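Urnemau Student Robotics Program – Support Desk
Ticket 1640: Simulated bed-making task, gripper stalls at pillow
Category: Simulation / Contact
Status: Awaiting team response

The Helmy team reports that its pillow task in the Ziltside simulator stops before the lift. The arm reaches the pillow, the fingers begin to close, and the controller then holds position until the run times out at 80 seconds. The fault occurred in 16 of 40 runs using the scene file submitted in June.

The team has already restarted the simulator and reloaded the arm model. Neither step changed the result.
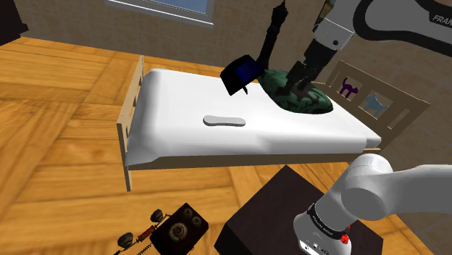 Support Desk Response

The green pillow is near the headboard, and the gripper comes down to it from above at an angle. At that angle one finger may meet the fabric well before the other, and the controller will treat the early contact as a completed grasp.

The black box-shaped object to the left of the gripper hangs above the sheet with no visible support. Please check whether gravity is enabled for it and whether its collision shape overlaps the planned path.

The team is asked to do the following:

Set the approach to vertical and repeat the 40 runs with the same seeds.
Remove the suspended object in a second copy of the scene – leave the original file unchanged.
Attach both contact logs to this ticket.

Wustetti workstations may be reserved for the repeat runs through the program office.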